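Teaching by demonstration (household robots)

Teaching by demonstration is a way of giving a robot a new skill by having a person carry the task out through the machine, instead of writing out each movement in code. The person may take hold of the arms and move them directly, or may work them from a distance with hand controllers, gloves or a headset. Either way the robot stores what its joints and cameras recorded, and a learning program later looks for what the many recordings have in common.

The method suits household chores particularly well. Anyone who has put away dishes in someone else's kitchen will know how many small judgements are involved – where to hold a plate, how far to lean, when to let go – and most of us would be hard pressed to write them down, though we can all show them readily enough.

Guiding by hand

Guiding by hand, sometimes called kinesthetic teaching, is the older of the two approaches. The teacher feels the weight and reach of the arm and soon learns what it can manage. The drawback is that the teacher's own arms and shoulders tend to end up in the camera's view, and guiding two arms at once is tiring work for one person.

Remote control

In remote control, or teleoperation, the teacher's movements are passed along to the robot's arms and hands. The recordings show the room from the robot's own viewpoint, much as it will see things later when working by itself. Kitchens are a favourite practice ground, with the sink, the counter and the dishwasher all close together.

A two-armed robot in a kitchen workspace, from its own point of view 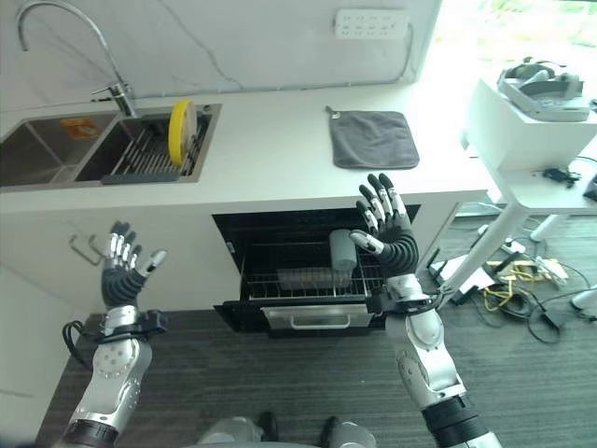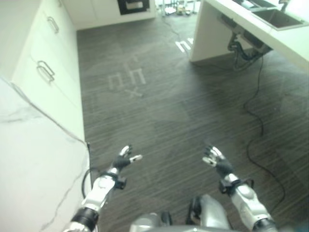
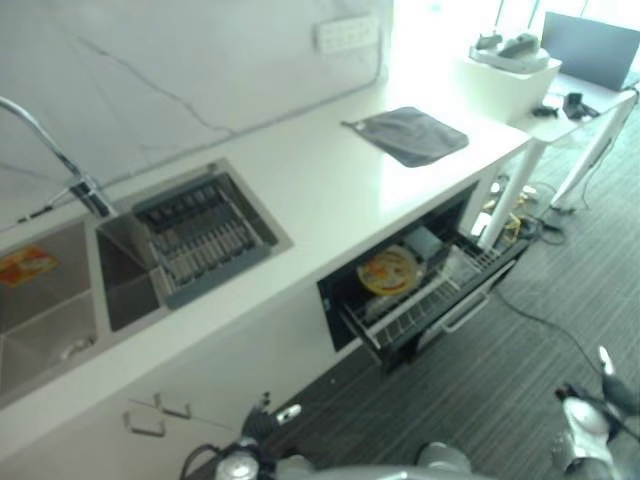

The Stallow collection

One modest example is the Stallow collection, a set of kitchen demonstrations released on April 3, 2023 by the robotics firm Breteck. It holds 417 recordings of 121 short tasks, all gathered by remote control, and comes with a playback program called Turo. The organizers asked their operators to keep the fumbles and second tries in, on the generous view that a robot ought to see how a mistake is put right as well as how a job is done neatly.

Limitations

Demonstrations take time and patience, and a skill learned at one counter may travel poorly to another of a different height or colour. Operators also have their own habits, and two people may load the same rack in quite different ways.

See also

Teleoperation
Imitation learning
Szulc grasp notation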